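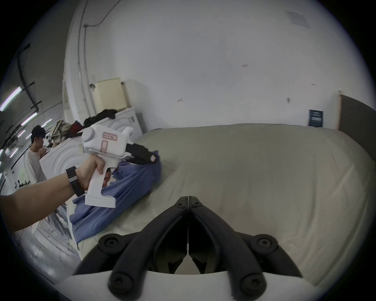 Mavden Wash & Fold - Questions we get a lot

How does pickup work? Bag on the porch by 8 a.m., tag on the bag, done. We come by between 8 and noon. No tag, no pickup, sorry, we've mixed up bags before and it was a bad week. Loose pieces are fine, they don't need to be folded first. A blue thing in a crumpled heap like the one in the photo is how most of it gets here and we sort it all anyway. Just empty the pockets.

What does it cost?
By weight. Minimum is 2 bags or one comforter. Price list is on the counter and on the back of your tag. Comforters are priced each, not by weight.

When do I get it back?
Next day by 6 p.m. for regular wash. Comforters take longer, figure an extra day. Longer in February, everybody has the flu and everybody washes everything.

Do you do sheets?
Yes. Flat, fitted, cases, all of it. Please un-ball the fitted ones, socks hide in the corners.

Can you wash my comforter or is it too big?
Probably can. We have two big front loaders at the Petridis Street shop, none at the Draller location. So if you drop a comforter at Draller it rides over in the van and comes back the day after. Check the care label before you send it. If it says dry clean only we'll call you first.

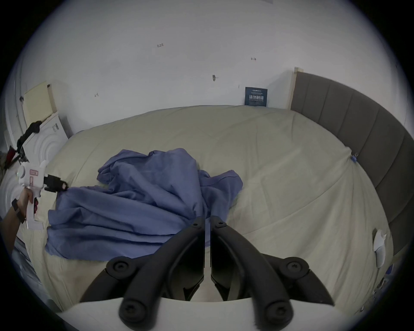

Down is OK, wool fill is not. If there's a tear, pin a note next to it so we dont make it worse. Small ones we can stitch, ask for Birdie Villanueva, she does the mending.

What soap do you use?
Unscented unless you tell us otherwise. You can send your own, put it in a zip bag inside the laundry bag. Powder or liquid. No pods please.

Do you mix my stuff with other people's?
No. One customer, one machine.

Will my colors run?
New dark things, maybe. Wash them cold and alone the first time or write NEW on the tag and we'll do it. Whites and lights go seperate from darks always.

Do you iron?
Shirts and table linens only. Sheets no, we tried it, took forever.

Something's missing. Now what?
Call within a week, have your tag number ready. We have a shelf of lost things at Petridis Street, 136 socks last time we sorted it. Bring the match.

How do I pay?
Card, cash, or the Mivilix app. If the app says your balance is 78 dollars and you know it isn't, close it and open it again. We've told them.

Do you do businesses?
Yes, salons and small rentals mostly. Up to 2,000 pounds a month. Ask for Agnes Wikström, mornings are best, she's in the van after lunch.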